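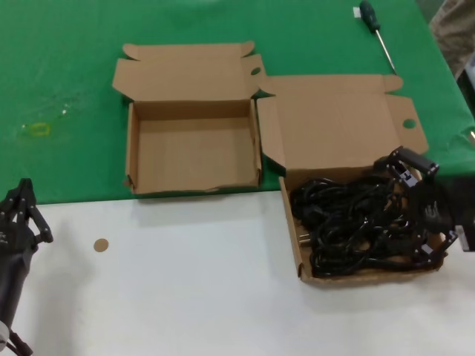

Pulling the plug should never have been the first thing anyone thought of, according to Elisa Vitale, but when the arm at the Idimdale sorting bench kept closing after its stop button was pressed, the plug was what people went for.

02/10/2026
By Thắng Văn

The two-armed robot at the Ukero repair and reuse depot in Idimdale has been taken off unattended work after its right gripper failed to release when an operator hit the stop. No one was hurt. A power lead was crushed and has been thrown out.

The robot moves electrical cables from one cardboard box to another so they can be checked and sold on. It had been on the job for 62 days when the fault showed up, late in the morning shift.

Staff say the gripper took hold of a lead that was knotted into the rest of the pile and began to lift. The box came up off the bench with it. An operator pressed the stop button beside the bench, and the arm halted as it should have, but the fingers went on tightening for another eight seconds. By then a second worker had reached in to steady the box. He pulled his hand back when he saw the fingers were still moving, and someone else switched the bench off at the wall.

The depot's report, a four-page document given to staff this week, puts the fault down to a setting in the gripper controller. The stop button cut power to the arm joints straight away, but the grippers were on a separate line, set to finish their last command before shutting down. The idea was that a gripper holding something heavy would not drop it on a person's foot. On a bench where the heaviest item is a bundle of leads, the report says, that made little sense, and the setting should have been changed when the robot was installed.

It was not picked up in testing. The stop was tried three times before the robot went into service, each time with the fingers already open, so there was no grip command left to finish.

Strazds, the company that fitted the bench, said it accepted the findings and had changed the setting at Idimdale. Both grippers now stop where they are when the button is pressed and can be opened by hand with a release lever. The company is going through its other sites to see if the same setting was left in place. It would not say how many there are.

Vitale said she was satisfied with the repair but not with how long it took to get an answer. The first call was logged as a jammed box, and it was two days before a technician came out — during which the robot was run again, at low speed, with a person watching.

"If the button doesn't stop all of it, then it's not a stop button," she said. "You shouldn't need to know which wire goes where."

The depot has also changed how the work is set up. Knotted leads are to be pulled apart by hand before the box goes on the bench, and no one is to reach across while the arms are powered. A second stop button has been ordered for the far side.

An outside check by Clalteo is booked for later in February. Until it is done, the robot will run only with an operator standing at the bench, and the depot expects to fall behind on cable orders.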